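Cliltard Project: Frequently Asked Questions

What did you find?
A policy trained on 306 two-handed table-setting demos beat one trained on 425. The smaller set is what remained after we threw out every demo where the operator hesitated. We had planned a paper about needing more data.

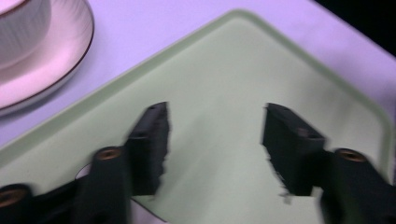
The gap held over 100 test runs per policy, which was annoying, as we had already made the slides.

How did you decide what counts as hesitation?
A gripper had to idle for 2 seconds away from any object. Elif Naz Tatlı picked the threshold and has defended it ever since.

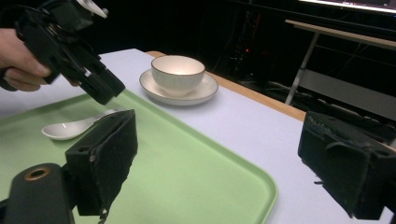
Spoons cause most of the arguments. A cup gives you a nice fat rim to aim for. A white spoon lying on a green tray, as it is at this point, should be easy to see, and people still hover over it like they're defusing something. We cut more demos at the spoon than anywhere else.

Does this work for other tasks?
Ask us after December. Folding napkins is next, and morale is low.
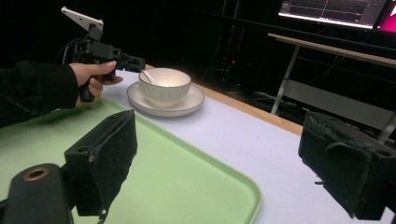
Can I have the discarded demos?
Yes. They're in the Gatau folder, labeled "slow." Several of them are mine.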